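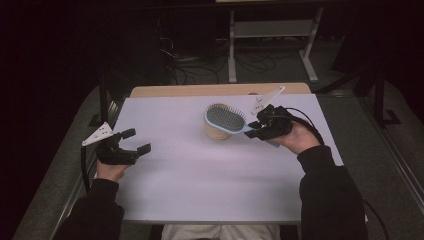
*Hairbrush, bowl, two grippers, black sleeves. My view for most of the afternoon.*

I promised a few of you I'd write about the new work once I had settled in, and then I let weeks go by, so let me pour a cup of tea and try to do it properly. 2025-05-08, for the record, and it's raining.

The short version is that I spend my days doing small household things with a gripper in each hand, so that a learning system has something to learn from. The longer version is more fun, I think, so I'm going to tell that one.

Each gripper has a white plate on top with dark dots on it, set at an angle, and the dots are how we work out where my hands are at any given moment. Keep the dots in view and everything is lovely. Turn your wrist too far and you've lost the plate, and then the software has to guess, and Gwenaël has to look at the guess and sigh. Gwenaël Rey runs the checking side of things for us and has a very gentle way of writing "again, please" next to a take. I have collected quite a few of those.

We're on the hairbrush tasks at the moment. The brush has a light blue handle and a black pad with all those little pins, and the bowl is a plain round wooden one. The instruction on the sheet says only "brush and bowl, both hands available," which leaves you a lot of room! You can take hold of the handle and lift. You can steady the brush with one side and bring the other side in to help. You can prop it on the rim of the bowl and see what it wants to do. A brush is a surprisingly awkward thing to pick up with two stiff fingers – the head is heavy and wide, the handle is thin, and if you grab it near the end the whole business wants to swing around on you. I find I go for the handle with my right almost every time and let the left hang about with its fingers open, like somebody waiting to be asked to dance.

That habit of mine is a problem, by the way. Raffaele Donati, who set up our part of the Vorano project, watched a batch of my takes and pointed out that I'd done the same thing from the same side over and over. If every example starts with the right hand, then the system will quite reasonably decide that brushes are a right-hand matter. So now I have a little card with starting positions on it, and I work through them in order: handle toward me, handle away, pins up, pins down, bowl on the left, bowl behind, and so on. There are 19 on the card. I used to make them up as I went along, and I was sure I was being wonderfully varied, and I really wasn't.

The target for this set is 3000 good takes, shared among those of us on the rota. A good take is one where the dots stay visible, the movement has a clear start and a clear end, and you don't hurry. I had trouble with the hurrying. You get into a rhythm, and the rhythm gets quicker, and before long you're flicking the thing about like a hairdresser before closing time. When I notice it I put both grippers down, stretch my fingers, and count to eight. It helps my shoulders too.

Fumbles are another matter, and this surprised me. If the brush slips and I catch it and carry on, we keep that one. Raffaele likes those best of all, I suspect, and asks us to mark them so they can be found later. What we throw out is the take where I slip, stop, mutter something and start over in the middle of the recording. It took me a good while to learn to just carry on. I was brought up to apologize.

A couple of you asked whether the cables get in the way. Yes, a bit! There's one from each gripper and I've learned to let the right one lie across my hand and run down past my arm, which feels odd for the first hour and then you forget it. Long sleeves make it more comfortable.

In June we move on to the kitchen list, and Gwenaël has already warned me about the teaspoons. If anybody has tips for picking up a teaspoon from a flat white table without scraping, my comments are open.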